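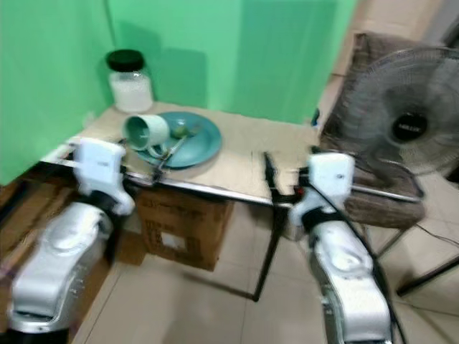
Leveling and Re-gluing a Wobbly Table

Posted by Fasil Ambaye, 2022-04-06

This procedure covers small four-legged tables with a screwed or glued frame. It does not cover pedestal tables or folding legs. The example table is a Derese side table with a top 600 mm wide, used on a tile floor.

Tools and supplies

Tape measure, pencil, masking tape
Feeler gauge or a stack of index cards
Screwdriver and hex key to fit the leg bolts
Two bar clamps with an opening wider than the frame
Wood glue (I use Rilteck interior grade)
Sandpaper, 120 grit
Adhesive felt pads

Step 1. Separate floor error from table error

Set the table in its normal position and press on each corner of the top in turn. Note which diagonal rocks. Rotate the table a quarter turn and press again. If the rock stays with the same pair of legs, the fault is in the table. If it moves to the other pair, the fault is in the floor, and no joint needs to come apart. Go straight to Step 5.

A mixed result is common on tile. In that case repeat the test on a known flat surface, such as a sheet of thick glass or a machine table.

Step 2. Measure the frame

Turn the table over on a blanket. Measure both diagonals of the frame from outside corner to outside corner. On the Derese frame both should read 664 mm. A difference of up to 4 mm can be pulled out with clamps. Anything larger usually means a rail has shifted in its joint, and that joint has to be opened and cleaned before gluing.

Mark each leg and its matching rail with numbered masking tape. Legs that look identical are often drilled slightly differently and should go back where they came from.

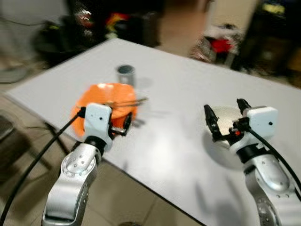 Light-colored tops show pressure marks easily, so check the blanket for grit before putting weight on the table, and keep clamp jaws away from the finished face. Cork scraps under the jaws are enough.

Step 3. Tighten before gluing

Tighten every leg bolt to firm hand pressure, then go over them a second time in diagonal order. Stand the table up and repeat the test from Step 1. Many tables need no further work. If a bolt turns without tightening, the insert is stripped. Replace it with a Zolholm threaded insert of the next size up and let it set overnight.

Step 4. Glue loose joints

Scrape old glue from the tenon and the socket. New glue will not bond to it. Sand lightly across the grain, keeping the corners square. Apply a thin coat to both surfaces, assemble, and clamp across the rails. Measure the diagonals again while the glue is still wet and shift the clamps until they match. Wipe off excess with a damp cloth. Leave the clamps on for the time given on the bottle, and longer in a cold room. A frame I glued in an unheated garage in December had to be taken apart and done over.

Step 5. Shim or pad the short leg

Slide the feeler gauge under the raised leg until the rock stops. Read the thickness. Up to 5 mm, stack felt pads to match and press them on with the table's own weight. Beyond that, glue on a hardwood disk and sand it down to fit. Do not cut the long legs. The cut is hard to keep square and each correction tends to call for another.

If the floor is the cause, Flumilden screw-in glides are a better choice than felt. They can be reset with a wrench whenever the table is moved.

Recheck the leg bolts after a month of use and again when the heating season starts.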